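Textile Care and Housekeeping I
Handout 6: Sorting, folding and storing flat linens

Instructor: Mohsin Jatoi
Reading before class: Chapter 4, pages on cotton and cotton blends

1. What counts as flat linen

Flat linen means anything with no sleeves, cups or elastic: sheets, pillowcases, tablecloths, napkins, kitchen towels, bath towels and cleaning cloths. Fitted sheets are covered in Handout 7. In the trade, "linen" is used whatever the fiber is. Most of what you will handle in the Gudbridge laundry room is cotton or a cotton and polyester blend.

2. Sorting

Sort by use first, then by color, then by weight. Kitchen cloths never go in with bed linen, even when the colors match. Heavy towels and thin sheets dry at different speeds, and a mixed load leaves you with damp towels and overdried sheets.

Anything stained goes in the gray bin for pretreatment. Grease gets dish soap and warm water. Blood and egg get cold water only. Do not put a stained piece through the dryer to see if it comes out.

3. Loading

The Haugen machines take up to 36 pounds dry weight. Weigh the first few loads until you can judge by eye. The drum should be about three-quarters full. Shake out each piece before it goes in, especially sheets, which roll up into a rope and trap smaller items.

4. Drying and resting

Take flat linen out while it still has a trace of dampness at the hems if it is going to be pressed. If it is going straight to the shelf, it must be fully dry. Folded damp cotton will smell by the next morning. Let dry pieces rest flat for 9 minutes before folding so the heat can leave the cloth.

5. Folding

Clear and wipe the table first. Lay the piece down with the long side toward you, square the corners and smooth from the center out. Bring edge to edge, never hem to center. Sheets are a two-person job. Napkins and towels can be done alone.

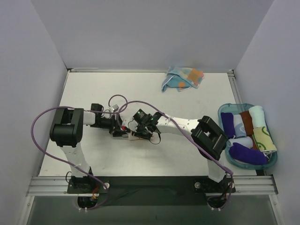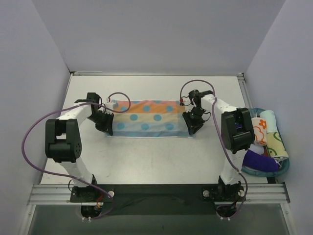
Small cloths lose their shape faster than sheets do, and the usual cause is uneven pulling while they are wet. Before the first fold, take hold of the two short edges and draw the cloth straight, with the same pull on both sides. A print helps you check your work. On the dotted cloth, look along the rows and along the color bands: if they bend or slope, the fabric has gone off grain and should be eased back before you fold. On plain cloth, use the hem as your guide. Do not tug on one corner to fix the opposite one.

6. Storing

Shelve with the fold facing out. New stock goes at the bottom of the pile and you draw from the top, so every piece gets its turn. Leave a hand's width between the top of the pile and the shelf above. The Pindia closet holds 264 napkins when stacked correctly. Cedar blocks are fine, but they should not touch the cloth.

7. For next class

Bring one kitchen towel and one pillowcase from home, washed but not ironed. Write 300 words on how linen is stored where you live or work and what you would change. Read the Sakum care label chart and learn the five basic symbols. There will be a short practical on squaring and folding.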